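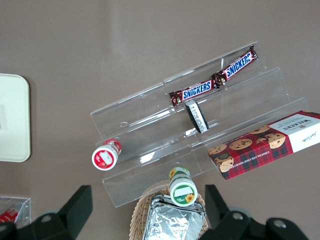
Wrist camera view over the stepped acrylic stand, with the gripper fingers either side of the wicker basket.

Caron: bench arm, wrist and gripper

Gallery and build notes, Plurngate shared workshop. Last changed January.

Caron is a six-joint arm built for picking small packaged goods from a table and from low shelving. The work on this page covers the wrist, the gripper, the camera mount and the table layout. The base and the two lower joints are on the earlier page and have not changed apart from the cable exit, which now faces the rear.

All control software is Twal, written for this arm. The motor driver board is the Dondurach, second revision. The first revision had the encoder connector on the wrong side and should not be copied.

Stand and goods

The stand is clear acrylic with three steps. In the view at the top of the page there are two Snickers bars end to end on the top step and a box of Walkers chocolate chip shortbread at the right on the lowest. The bars are the harder item. The crimped ends sit close together, and the segmentation in Twal tends to return one long object. The present rule splits any region longer than a stored maximum for its class and offers the midpoint as a boundary. It works for bars in line and fails for bars side by side, where the width has to be tested as well. The width test is written but not switched on.

Clear acrylic gives poor depth readings. The sensor either sees through it to the table or picks up a reflection along an edge. Shelf heights are therefore measured once by hand and stored with the stand as a fixed model. The arm is told where the stand is from three corner points, touched off with a pointer before each session. If the stand is knocked, the points must be taken again. A version that finds the corners from the camera was tried and dropped; the edge reflections move when the wrist moves.

Basket and foil package

The foil-wrapped package in the basket has a small bottle on it, white with green accents, cap end up. Crinkled foil causes bright spots which saturate the camera at the default exposure. Exposure is now locked at the start of a run and the lamp is set to suit it, in that order. Automatic exposure must stay off, otherwise the image darkens as the wrist drops over the foil and the bottle outline is lost.

The rim of the basket is treated as a keep-out ring. The fingers may come down inside it or outside it, and the planner rejects any path that crosses it below rim height. Wicker snags on sharp corners. The inner corners of the fingers have been rounded with a file, and the outer corners should be done too.

Wrist

The last joint carries the gripper housing on a four-bolt flange. The bolts go in from the front, so the gripper can be taken off without disturbing the camera. Use thread lock on all four. The flange was remade once: the original had its holes drilled slightly off the pitch circle and the gripper sat out of square, enough to show at the fingertips.

The wrist motor runs warm when holding a load out to one side. A current limit in Twal drops the holding torque once the joint has been still for 20 seconds. The brake on this joint is only friction in the gearbox. With the light goods used so far that has been sufficient. It would not be for a full tin.

Gripper

Two fingers, parallel motion, driven by one motor through a rack on each side of a central pinion. Full opening is 70 mm, measured between the flats. The tips are angled so that the fingers can get under the edge of a wrapper or between an item and a shelf wall. Both fingers are the same part, one turned over.

Play in the racks was the main fault in the first assembly. It was cured by shimming the rear guide and by cutting the pinion a little oversize, then running it in with light grease. Do not use thick grease. It collects dust and the closing current rises over a week or so until Twal reads an empty grip as a full one.

Grip detection is by motor current and position together. Current alone is not reliable with soft packets. Position alone cannot tell a thin bar from a nearly closed gripper. The two thresholds are kept in a table by item class:

Wrapped bars: low current, close to stored width, no second squeeze.
Cartons: medium current, one second squeeze after lifting.
Small bottles, upright: medium current, grip below the cap.
Small bottles, lying down: low current, approach across the body and never on the cap end.
Foil packages: not attempted. The foil tears.

Camera mount

The camera is small and fixed close to the wrist, looking along the fingers. Both fingertips are kept in view on purpose. They give a reference in every image, and if a tip is not where the model expects it the run stops with a mount fault. The check has caught a loose bracket and one bent finger.

The cost is that the fingers hide part of the lower image. Items near the bottom edge have to be located from a higher position before the approach starts. Twal stores the last clear sighting and uses it for the final part of the descent, with no correction from the camera below that height. If anything moves in that interval, the pick misses.

The camera cable runs down the outside of the arm in a loose loop at each joint. An inside route was tried. The connector will not pass through the elbow without being cut off and remade, and remade connectors dropped frames.

Calibration

Camera to wrist calibration uses a printed pattern glued flat to a plate. The plate must be flat. An early pattern on card bowed in the warm and put a curve into the result. The routine takes a set of poses, solves, then repeats with the worst poses left out. If the second result differs much from the first, start again; something was moving.

Repeat after any of the following: bracket removed, lens touched, flange bolts loosened, collision.

Driver board

The Dondurach board carries six motor outputs, the gripper output and a spare. Supply comes in at one end, with a fuse for each pair of outputs. The ground return for the gripper is kept apart from the others up to the supply terminal. Before that was done, closing the gripper put noise on the wrist encoder and the last joint twitched.

Encoder counts are read at 2000 samples a second per joint. The first board managed this on the bench and lost counts when all joints moved together. Moving the wrist encoder to its own input solved it. Firmware and board drawings are held together in the same folder, and a board must be used with the firmware from its own revision.

Logging

Each attempted pick is logged with its item class, the planned grip point, the closing current, the final finger position and one image before closing. The log stands at 3410 entries, with failures kept. Entries made before the flange was replaced are marked and are left out of any tuning, as the error at the fingertips was larger then.

The most common failure is contact with a neighbouring item on the way in. Second is a correct grip on the wrong one of two touching items. Drops after lifting are less common and are mostly cartons held too near one end.

Known faults

Elbow joint has a dead spot when reversing slowly. Masked in software by a small overshoot, not repaired.
Stop button is on a short lead and cannot be reached from the far side of the table.
Twal loses the stand model if the stand is renamed while a session is open.
Lamp flickers at low settings. Keep it above half.
Gripper cover has to come off to reach the pinion grub screw. A hole would do.

Next work

Width test for bars lying side by side. Longer lead for the stop button. Round off the outer finger corners. A second stand model with deeper steps, so that cartons can be approached from above as well as from the front.

Drawings for the flange, finger and camera bracket are on the Plurngate shared drive under Caron, wrist. The finger drawing marked B is the current one.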